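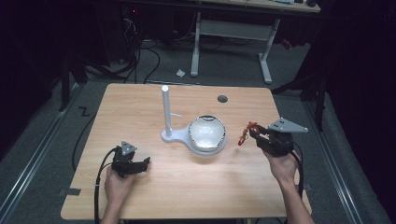 Umell handheld gripper incident review
Minutes, January, 2:00 p.m., Oston room

Chair: Vesela Dumitrescu
Also present: collection leads from both shifts, hardware, data quality, site safety

1. Notes from last meeting
Accepted with one correction. The spare jaws came from Vasska, not from the Urio stock.

2. What happened
The right gripper stopped reporting jaw position during a two-handed session on the hanging task. The recorder kept running and showed no warning. The operator went on working until the end of the block, so 800 episodes were saved with the right jaw reading stuck at one value. Video and left-hand data from the same block look normal.

Shortly after the block ended, the operator stepped back from the table and caught a foot in the right cable. The operator did not fall and was not hurt. The gripper was pulled out of the hand and landed on the carpet. Site safety has logged this as a near miss.

3. Cause
Hardware opened the right gripper and found the connector partly backed out of its socket. The strain relief clip was missing. Hardware can't say when it came off. The last inspection sheet has the clip box left blank.

Vesela asked if the drop could have caused the loose connector. Hardware said no, the reading froze 15 minutes before the drop according to the log.

The clip is meant to be checked every 3,000 cycles. The day shift has been doing this and the evening shift was working from an older sheet that does not list it.

4. Data
Data quality wants the whole block pulled from the training set. The day lead asked to keep the video for other uses. Agreed: block is marked bad for jaw position and held in a separate folder.

5. Cables
Long discussion. Overhead routing was suggested again. Hardware thinks it will tug on the wrist when the operator reaches across the table. Left open. For now, cables are to be checked for floor loops before each block.

6. Actions
Hardware: fit new clips on all pairs, test the right gripper before it goes back in use.
Software: stop recording if a jaw reading freezes while its gripper is moving.
Shift leads: throw out the old inspection sheets.
Site safety: price cable covers for the carpet.
Vesela: send the near miss report to Oston management.

Meeting closed 2:50 p.m. Overhead routing carried to next meeting.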